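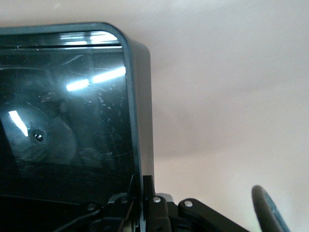 Right-hand side of the panel, where the scratches are worst

Scratched black gloss panel – live with it or have a go?

tinpotkettle wrote:
Hello all, first proper post so be gentle. The picture shows the top right corner of the thing I've been moaning about in the chat thread. It's got a thick matt surround with a glossy black panel set into it, and the surround is fine. The gloss bit is covered in fine scratches and scuffs, plus little white specks, mostly between the big streak of light and the right-hand edge. Some are short and curvy and some are dead straight, as if they'd been done with a ruler.

I paid 33 quid for it second-hand from a chap called Þröstur Ingvarsson, who was lovely and did say "some marks". Well, yes! In the evening with the lamp off I can't see any of them. Put the ceiling lights on and it's all I can see. Can I polish these out, or am I about to make it worse?

marrowfat wrote:
You're about to make it worse. Leave it alone.

gfonseca wrote:
Bit harsh, marrowfat! Depends what the panel is, tinpotkettle. Is it glass or plastic? I can't tell from the photo, they both look the same once they're shiny. Tap it with a fingernail and then tap a window. If it sounds dull and feels a bit warm next to the window, it's most likely plastic and you've got a chance.

I did my mum's old Nirneck with a tube of Trillik plastic polish and a soft cloth, small circles, hardly any pressure. Took three goes over a wet afternoon and it came up a treat – not perfect, but you had to go looking for the marks afterwards.
Glória Fonseca (yes, the one with the sewing machine thread)

marrowfat wrote:
And I did mine with the same stuff and ended up with a cloudy patch the size of a saucer. The scratches were still there underneath it. At least scratches only show when the light's on them. A cloudy patch shows all day long.

tinpotkettle wrote:
Oh dear. Tapped it, tapped the window, tapped it again, and I still couldn't swear to it. Plastic, I think? Are the white specks scratches too, or could they be dirt? I've only been over it with a dry duster so far.

old_bramble wrote:
Stop with the dry duster, that's how half of those get there in the first place. Wash it before you decide anything. Unplug it, lukewarm water with one drop of washing-up liquid, cloth wrung out until it's barely damp, and don't go near the seam where the panel meets the surround. Pat dry. Specks that come off were muck, specks that stay are little nicks.

gfonseca wrote:
What bramble said, I should have started there. Clean cloth as well, not one that's been through the wash with fabric softener, it leaves smears you'll chase for a week.

marrowfat wrote:
Agree with the washing. Still don't agree with the polish.

kipper_tie wrote:
Has anyone tried the Astent wipes? Matos had a tub of 50 on the shelf last December and I've been using them on the hob. No idea about scratches, but they're good on fingerprints.

old_bramble wrote:
Not on gloss plastic please! Fine on a hob. Read the back of the tub.

tinpotkettle wrote:
Washed it as per bramble. A few of the specks have gone, most haven't, and the long straight ones are exactly as they were. I've ordered the Trillik and I'm going to try one tiny bit down in the corner first. Marrowfat, you may say I told you so if it goes foggy.

marrowfat wrote:
I shall.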